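We use cookies to improve your experience on this website. By continuing to browse you agree to our use of cookies. Accept | Manage preferences

Waltthorpe College Robotics Club
Progress report to the Skisteo Education Fund
Household Handling Project, January 2018 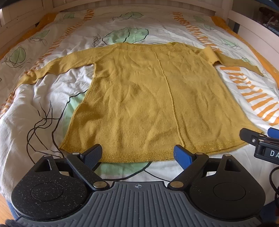 This report covers the first half of the grant period. It follows the headings set out in the award letter and should be read together with the budget sheet sent separately by the college finance office.

1. Purpose of the grant

The Fund agreed to support a student project on the handling of clothes and bedding by robot grippers. Students were to record people carrying out simple folding and tidying tasks with hand-held grippers, prepare the recordings for use, and train a small robot arm to repeat part of the work. The project is open to all members of the club and is supervised by Chaimae El Fassi of the Computing and Engineering Department.

2. Membership and attendance

The club has 20 registered members, of whom five joined after the autumn open evening. Meetings are held weekly in term time. Attendance fell in the last fortnight of the autumn term, when mock examinations were being held, and has since recovered. Two members act as session leaders and keep the log book.

3. Work carried out

The hand-held grippers were assembled by the students from printed and bought parts. The first fingers flexed too much under load and were replaced with a stiffer version before recording began.

Students have completed 61 recording sessions. Each session uses one garment laid out on a bed, and the student works through a written task sheet. Tasks now in use are folding in a sleeve, bringing a hem up towards the neck, and turning a garment over. Knitwear was added to the list in November at the students' own request. They had found that shirts and tea towels were becoming too easy, and they wished to work with material that stretches and has sleeves of some length.

Knitwear has proved a harder subject. Students report that a hem is best approached with the fingers open and low, and that closing them too early tends to gather the bedding together with the garment. The task sheet has been rewritten to reflect this, and a short practice period has been added at the start of every session.

Patterned bedding was brought into use at the same time as plain. The students responsible for the software had noted that a garment on a plain sheet is simple to pick out, and that results obtained in that way would say little about an ordinary bedroom.

4. Preparation of the recordings

Every recording is checked by a student other than the one who made it. Recordings are rejected if the garment leaves the view for most of the task or if the task sheet was not followed. The checking is done with Sison, a labelling program written by three former members and now maintained by the club. It was slow at the start of the year and a good deal of student time was spent on improving it. Checking has nevertheless fallen behind recording, and the supervisor has asked that one meeting in every month be given over to it entirely.

5. The robot arm

Delivery of the arm from Avby was later than planned. It arrived in the final week of the autumn term and has been fixed to a bench in the workshop. Safety training for members has been completed. The arm can be moved under manual control and the gripper opens and closes on command. No folding has yet been attempted with it, and the Fund is asked to note that this part of the plan is running one half-term late.

6. Benefit to students

Members have gained practice in mechanical assembly, programming and the keeping of clear records. Several have used the project as the basis for coursework. The supervisor has remarked that younger members are now more willing to speak at meetings, and that the log book is much fuller than in previous years.

7. Spending

Spending is within the approved total. The cost of printed parts was higher than forecast owing to the change of finger design. This was met from the sum set aside for travel, with the written agreement of the Fund's officer. No further movement between headings is expected.

8. Plans for the remaining period

The club will clear the unchecked recordings, carry out a first trial of the arm using a tea towel, and proceed to a garment if that trial is satisfactory. A public demonstration is planned for the college open day in July, to which representatives of the Fund are warmly invited. A final report will follow after the demonstration.

The college wishes to record its thanks to the Fund for its continued support. Enquiries concerning this report should be addressed to Chaimae El Fassi at the college.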